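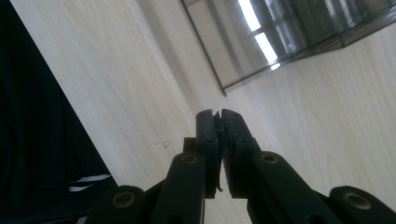 Moving up from a 7 ft kayak paddle... or down?

rendesen_river
OK paddle people, settle something for me. I've been using the same hand-me-down paddle since March and my shoulders are toast after every trip. It's way too long for me (it was my brother's, he's six foot four) and I finally want to buy my own. I'm 172 cm tall, I sit pretty low, and my boat is a chubby old rec kayak that's wide enough to park a cooler in. The size chart I found says one thing, the guy at the shop said another, and my brother says I should just "paddle better." Thanks, Marcus.

Mostly I do slow mornings on the lake, plus the Castellanos loop when the water's up. No whitewater, no racing. What would you get?

mudhen
Wide boat means longer paddle, period. If you go short you'll be banging your knuckles on the sides all day. I'd keep the length you have and spend the money on something lighter. Weight is what kills shoulders!

G. Tian
Going to disagree with mudhen a little. I went shorter two summers ago in a wide boat and I love it. You sit up more and the stroke gets closer to the hull, so you stop zigzagging all over the place. Knuckles were fine after the first week or so.

Guangming

mudhen
You also have arms like a heron, Guangming. I've paddled with you.

G. Tian
Fair – but my wife uses the same paddle and she does not.

lowwater_lou
Can I ask how high you're holding it? When I started I had my top hand up by my forehead like I was chopping wood. Dropped it to about chin level and the shoulder thing went away in two trips. Free fix, try it before you buy anything.

rendesen_river
Lou, I went and looked at a video my niece took and yep, forehead. Ugh. Maybe higher than forehead.

Still want a new paddle though, haha. Anybody tried the adjustable ones? Fomar makes one that slides a few inches, and I like the idea of not having to pick.

lowwater_lou
I have the Fomar. It's OK. The clamp gets gritty if you launch off sand, so rinse it out when you get home. Mine slipped once last season and I haven't had trouble since I tightened the screw.

mudhen
Adjustables rattle. There, I said it. Borrow a couple before you spend anything. The Hisov club lets you try stuff at their evening paddle, usually 6 pm at the south ramp, and you don't have to join.

rendesen_river
Didn't know about the Hisov thing! I'll go to the next one and try a short one and a long one back to back, with my hands down where they belong. Will report back. Guangming, if you're there, can I steal yours for ten minutes?

G. Tian
Sure, but bring it back dry.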